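How to Clean Up a Grubby White Power Strip

I love this little job! A white power strip goes gray so slowly that you stop noticing, and then one evening with a cloth makes it look cared for again. 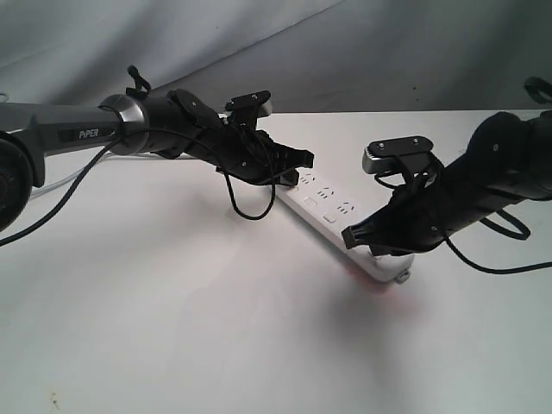 What you need

A microfiber cloth, a dry soft toothbrush, cotton swabs, and a small bottle of rubbing alcohol.

Step 1: Unplug everything

Pull the strip's own plug out of the wall first, then everything plugged into it. Switching it off is not enough. Put it on a clear table with good light.

Step 2: Brush the outlets

Turn the strip face down and brush across the slots so the dust drops out. Keep liquid well away from the openings, and never poke metal inside.

Step 3: Wipe the case

Dampen the cloth with a little alcohol (damp, never dripping!) and work along the top and down the sides. Go around any buttons with a barely damp swab.

Step 4: Check it over

Look for cracks, scorch marks or a loose plug. Any of those and it goes to recycling, however clean it is. Otherwise leave it to dry overnight before you plug it back in.

Comments

Obsa Dinsa
Did all of mine in April and got hooked. The toothbrush is perfect!

Braulio Valdovinos
Does this work on yellowed plastic? Mine only got a bit lighter.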